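Can machines do household chores yet? Short thread, limited to one chore: clearing a table after snacks.

1/ The usual benchmark is "object in bin." It scores an empty cup and a half-full cup the same. A person doesn't treat them the same.

2/ Paper cups are hard on grippers. Too little force and the cup slips. Too much and the wall buckles, the rim goes oval, and it no longer nests with the others. 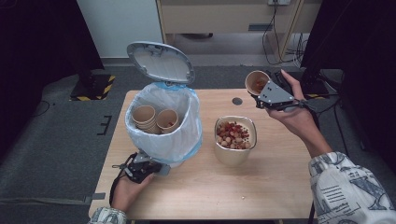 3/ Contents are the second problem. Tilt a cup early and the leftovers end up on the table, and now the task includes wiping. Most policies I've read about have no wiping step.

4/ Third: the bag. A loose liner moves when touched. Volker Meinecke at Riltenar logged 147 attempts in March and failed 16. In 2 of those the fingers closed on the liner along with the cup.

5/ 16 in 147 is 10.9%. Fine for a demo. In a break room that clears a few dozen cups a day, someone is fixing a mistake before lunch.

6/ So: single cup, known bin, yes. Whole table, unattended, no. Failure logs from other groups welcome, especially with liners.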